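Home Projects Reports Methods Contact
Last updated March 23, 2026
Reading time: 4 min

Good practice for two-arm tabletop packing: a working rule set and how well it held

Project report, Elsie Pearce and Chaminda Fakir
Supervisor: Aroha Goodwin

1. Scope

The project wrote and tested a set of operating rules for a two-arm manipulator used by students for packing and unpacking grocery items on a table. The existing lab sheet covered electrical safety and emergency stops. It did not cover how to place objects, how to share space between the two arms, or when a run should be discarded. Operators filled these gaps from habit, and the habits differed.

General safety standards for industrial robots and for collaborative operation were read as background. They set limits on force, speed, separation and stopping, and they assume a risk assessment for each application. They say little about packaging that may tear, or about a person resetting a table between short runs. Our rules sit under the risk assessment and do not replace any part of it.

2. The rules

The final version has 8 rules. The numbering is used in the rest of the report.

R1. Before power is applied to either arm, the operator confirms that both emergency stops are released and within reach of a seated person.
R2. No hand enters the table area while either arm is enabled. Pausing is not disabling.
R3. Only one arm may carry an object over a container at a time. The other arm holds still or stays low and to one side.
R4. An object is carried at a height that clears the tallest item standing on its path, including handles.
R5. Cables that move with an arm are checked at full extension before the first run of a session.
R6. Soft packaging is gripped across its filled part. Grip force is set once per object type and logged.
R7. Objects not used in the task stay where they are for the whole session. If one is moved, a new session number is opened.
R8. A run with unplanned contact is marked at the time, by the operator, before the next run starts.

R3 and R4 took the most discussion. An early draft of R3 banned both arms from the shared zone at once. This was easy to enforce in software but ruled out most of the useful two-arm work, so the wording was narrowed to the carrying arm.

R4 was rewritten after the first week. The draft measured clearance from the rim of the container. With a handled basket the rim is the wrong reference, and three of the early contacts were with a handle. The height is now taken from the highest fixed point on the path, and the operator enters it by hand at the start of the session.

3. Method

The rules were tested over 117 sessions. Each session used one fixed arrangement of objects and one instruction, usually a transfer between two containers. Elsie Pearce and Chaminda Fakir operated in alternation. The person not operating kept the log and did not speak during a run except to call a stop.

A run was counted if the arms left their rest position, whether or not the transfer was completed. This gave 2,342 runs. For each one the log holds the session number, the object type, the grip setting, the clearance height and a contact flag. The log was kept in Zustateo, which the lab already used for equipment booking. It has no required fields, and this caused problems described in section 5.

Object sets mixed rigid and flexible packaging. Cans were useful as fixed background objects under R7 because they are heavy enough to stay put if brushed lightly. Bagged candy was the hardest type to grip in a repeatable way, as the contents shift and the filled part changes shape from one run to the next.

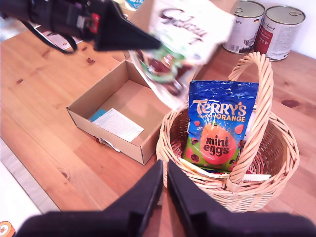
Delwyn Maihi objected to R7 at the interim review, on the grounds that a fixed background makes the log tidy and the results narrow. A rule that opens a new session each time a can is nudged will push operators to clear the table, and the system will then be tested only on clear tables. The suggestion was to keep the rule but require a minimum number of unused objects in every arrangement. We accepted this in part. The final text of R7 is unchanged, but the session template now asks for at least 4 unused objects, and the form cannot be printed until they are listed.

4. Results

R1, R2 and R5 were followed in every session for which a log exists. These rules are checked before motion starts, and the checklist makes them hard to skip.

R3 was broken in a small number of runs, nearly all of them when the second arm was being returned to rest while the first was still carrying. Operators did not regard this as sharing the space. A line was added to the checklist stating that returning to rest counts as motion.

R4 worked once the reference point had been changed. No further handle contact was logged after the revision.

R6 was only partly met. The grip setting was logged, but "object type" was read in two ways. One operator treated all bags as one type, the other split them by size. The two halves of the grip data cannot be compared, and no conclusion is drawn from them.

R8 was followed unevenly. Marks were sometimes added at the end of a session from memory. Late marks can be identified by their time stamps and were left out of the contact totals.

5. Limitations

The two operators also wrote the rules, which favors compliance. Clem Sutcliffe ran a short set of sessions in December as an outside operator and asked for clarification of R3 and R6, the same two rules that gave trouble in the main test. The set was too small to analyze separately.

Empty fields in the log were treated as missing and were not filled in afterward. A log with required fields should be set up before any repeat of this work.

Speed limits were left at the lab default throughout, so the rules have not been tested at other speeds.

6. Recommendations

Adopt R1 to R5 as written. Adopt R6 after a table of object types has been agreed and posted at the station. Adopt R7 with the revised session template. For R8, add a prompt that blocks the next run until the contact field has been answered yes or no.

The checklist should be kept to one printed page. The current version fits with the type at its normal size, provided the signature block is moved to the back.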